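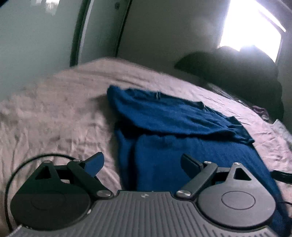 **Folding clothes on a bed** is the household practice of using a made or half-made bed as a work surface for folding laundry. It is common in homes without a large table or a laundry room. Many advice books recommend it, though the evidence that it gives better or faster results than any other surface is thin.

## Background

Claims about the origin of the practice should be treated with care. Popular accounts often trace it to a single book or a single thrifty household, and none of these stories has been shown to be true. People have put clean clothes on beds for as long as they have had both, and most of them left no record of it.

The bed became a favored spot in small apartments for plain reasons. It is usually the widest flat area in the home, it stands close to the dresser, and its height suits a person who is standing or kneeling. Whether it counts as flat is another matter.

## Surface

A mattress gives under the hand. On a table, a crease can be pressed down firmly along its length; on a bed, the same pressure sinks into the padding and the crease stays soft. A wrinkled sheet adds to the trouble, as the folds beneath a garment can shift it out of line while it is being worked on. Some writers advise pulling the sheet tight first. Others call this a waste of time for T-shirts and reserve it for dress shirts and table linen.

Color is mentioned less often. A dark garment, such as a deep blue one, shows its outline clearly on a pale pink or beige sheet, and the edges are easier to match. White clothing on a white sheet offers no such help. Lint moves in both directions, a point that supporters of the method tend to skip.

## Methods

Most methods begin by spreading the garment out and smoothing it from the center. The sides are brought in, and the piece is then folded in halves or thirds. The *Lostell fold*, named for a housekeeping course, ends with a packet meant to stand upright in a drawer. The *Marsden fold* leaves a flat rectangle for stacking. Supporters of each say that theirs saves space, but a drawer holds a certain amount of cloth, and much of the difference comes down to how hard it is packed.

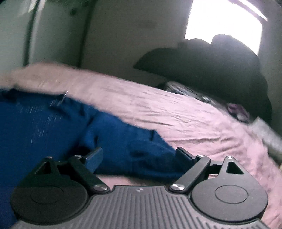

A bunched garment has to be opened before any of this can start. The usual advice is to find a fixed point, such as a collar, a hem or a sewn-in tag, and shake the cloth out from there. Slippery fabrics resist every method and are often better hung.

## Claims and criticism

In *The Arska Guide to Linen*, Mechthild Gisler wrote that a practiced folder needs 20 seconds per garment on a bed. She did not say what kind of garment, or who held the watch. The figure has been repeated on many household websites, usually without her name.

A further claim, that folding on a bed encourages people to finish before bedtime, is hard to test. Critics point to the familiar pile that gets moved to a chair at night and back again in the morning - a habit the method may simply make easier.

## See also

- Ironing
- Clothes line
- Linen closet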